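Segmenting Bimanual Garment Folding from Hand-Held Gripper Demonstrations

Project report, Group 12
Chi-keung Su, Feng-yi Mok, Ha-rang Won
Supervisor: Bożena Brzozowska

Summary

This report describes a method for dividing recordings of T-shirt folding into short, labelled phases. The recordings were made with a pair of hand-held grippers, one in each hand of the demonstrator, and a camera worn at head height. A segmenter using both gripper opening and image features was compared with one using gripper opening alone. The combined segmenter placed phase boundaries closer to those marked by hand, with the largest gain at the boundary between straightening and folding. It did not improve the detection of failed grasps. The segmented data were then used to train a simple folding policy in simulation, where phase labels shortened training but had little effect on the final fold quality.

1. Background

Folding a garment with two arms is usually treated as a single long task. A demonstration of one fold contains reaching, grasping, lifting, pulling taut, laying down and releasing, often repeated several times before the shirt is flat enough to fold. A policy trained on whole demonstrations must learn all of these together, and errors made early in a fold are carried into every later step.

Earlier work in the Plirnia project, on which this report builds, split demonstrations wherever either gripper opened or closed. The rule is easy to apply and needs no training. It has two weaknesses. A demonstrator often adjusts a grip without changing phase, which produces false boundaries. A demonstrator may also move from straightening to folding while holding the same two points, in which case the rule produces no boundary at all.

The question for this project was whether image features from the head camera could correct both kinds of error without a large amount of hand labelling.

2. Equipment and recording

Each gripper is held by a handle and closed by the demonstrator's fingers. Jaw opening is read from an encoder and logged with a time stamp. The two logs and the head camera are synchronised at the start of a session by closing both grippers together three times in view of the camera. Drift over a session was checked by repeating the same action at the end, and sessions with a drift of more than two camera frames were discarded.

Work took place on a large flat surface covered with a plain sheet. A plain covering was chosen to make the outline of the garment easier to separate from its surroundings. The room was a shared office and was in normal use throughout. The background above the far edge of the sheet was therefore masked before feature extraction, using a fixed line drawn once per session.

Recordings were made by three demonstrators. All had practised for one session before any data were kept. Each demonstration began with the shirt dropped from chest height onto the sheet and ended when both grippers had been lifted clear of the folded garment. No instruction was given about the order of folds, but demonstrators were asked not to touch the fabric directly with their hands.

A total of 862 demonstrations were kept. Those removed were cases of lost synchronisation, demonstrations in which the shirt left the sheet, and a small group in which one encoder log was empty.

3. Phase definitions

Five phases were used. They were agreed after a trial round in which two members of the group labelled the same 30 demonstrations separately and compared the results. Most disagreement concerned the straightening phase, where one labeller had included the approach of the grippers and the other had not. The final definitions are as follows.

Approach. Both jaws are open or empty and at least one gripper is moving towards the fabric.

Grasp. A jaw closes on the fabric. The phase ends when the jaw opening has been steady for ten samples.

Fold. Fabric held in one or both jaws is carried across the body of the garment and laid down.

Release. One or both jaws open and move clear of the fabric.

Straighten. Both jaws hold the fabric and tension is applied between them, so that the part of the garment between the grippers is drawn flat. The rest of the garment may remain bunched. A straight edge between the two grasp points was taken as the main visual sign of this phase. 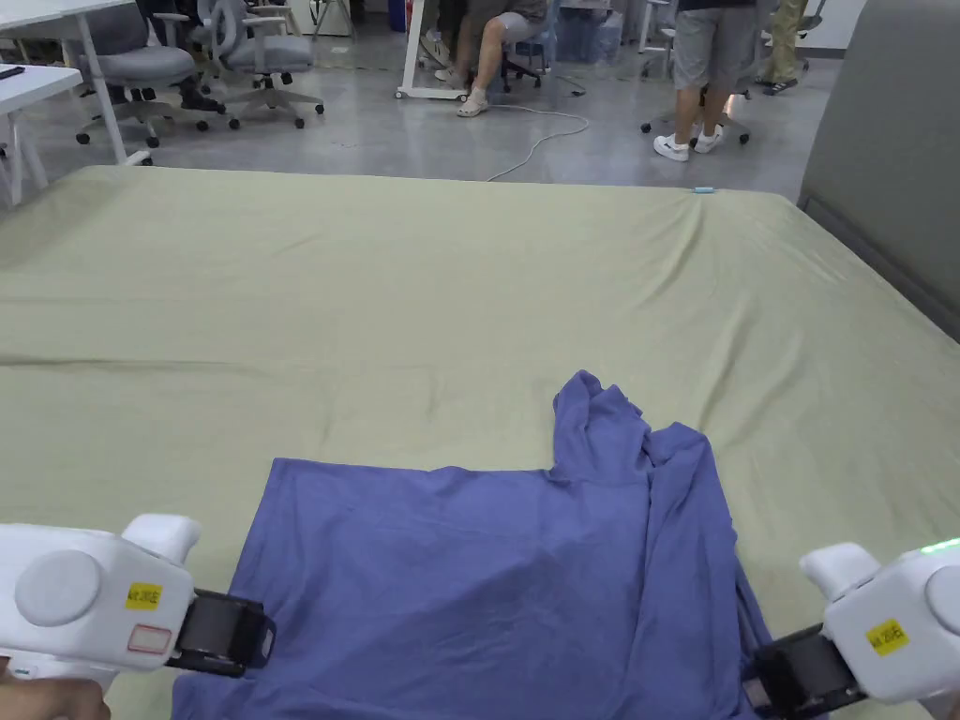 4. Segmentation method

4.1 Gripper-only baseline

The baseline follows the Plirnia rule. Each encoder signal is smoothed with a median filter and a boundary is placed wherever the opening crosses a fixed threshold. Boundaries closer together than a minimum spacing are merged. Phase labels are then assigned by a small decision tree using the state of each jaw before and after the boundary.

4.2 Combined segmenter

The combined segmenter adds a feature vector from every third camera frame. Features come from a pre-trained image network whose weights were left fixed. They are joined to the two encoder readings and passed to a temporal convolution network, which gives a phase probability at each step. A final smoothing stage removes any phase shorter than the minimum spacing used in the baseline.

Training used hand-labelled demonstrations only. After labelling, these gave 2,581 phase segments. Data were divided by demonstrator, so that each person's recordings were tested with a model trained on the other two.

5. Results

5.1 Boundary placement

A predicted boundary was counted as correct if it fell within half a second of a hand-marked boundary and carried the same label on both sides. The combined segmenter scored higher than the baseline for all three demonstrators. Performance at the start of the grasp phase was almost equal, as expected, since the encoder signal alone is enough to find it.

The clearest difference was between straighten and fold. The baseline found these boundaries only when the demonstrator happened to regrip. The combined segmenter found most of them, although it tended to place them late, after the fabric had begun to move across the garment.

5.2 False boundaries

Small grip adjustments caused most of the false boundaries in the baseline. These were greatly reduced in the combined version. The remaining false boundaries were concentrated in long straightening phases, where a raised heap of fabric hid part of the garment from the camera.

5.3 Failed grasps

Neither method detected failed grasps well. When a jaw closes on a single thin layer and the layer slips out, the encoder reading changes very little, and the gripper body often hides the jaw pads from a head-mounted view. Adding image features gave no measurable gain.

5.4 Use in policy training

Segmented demonstrations were used to train a policy in the Zolemo simulator, with the phase label supplied as an extra input. Training reached its plateau earlier than with unlabelled data. Final fold quality, measured as overlap with a reference outline, was within the variation between random seeds. We do not claim an improvement on this measure.

6. Limitations

All recordings used short-sleeved T-shirts on one surface. The straighten phase in particular depends on seeing an edge drawn tight, and it is not known whether the same sign would hold for thicker garments. Masking the background by a fixed line also assumes that the demonstrator's head stays fairly still. In several sessions the line had to be lowered and the features extracted again.

The hand labels were produced by the same three people who designed the phases. An outside labeller would give a better estimate of how clear the definitions are.

7. Further work

A force reading at the jaw pads would probably do more for failed grasp detection than any change to the network. Valeriano Pacheco has suggested motor current as a cheaper substitute, but this would apply only to powered grippers. The labelled segments and the encoder logs have been placed on the group's shared drive, together with the script used for synchronisation.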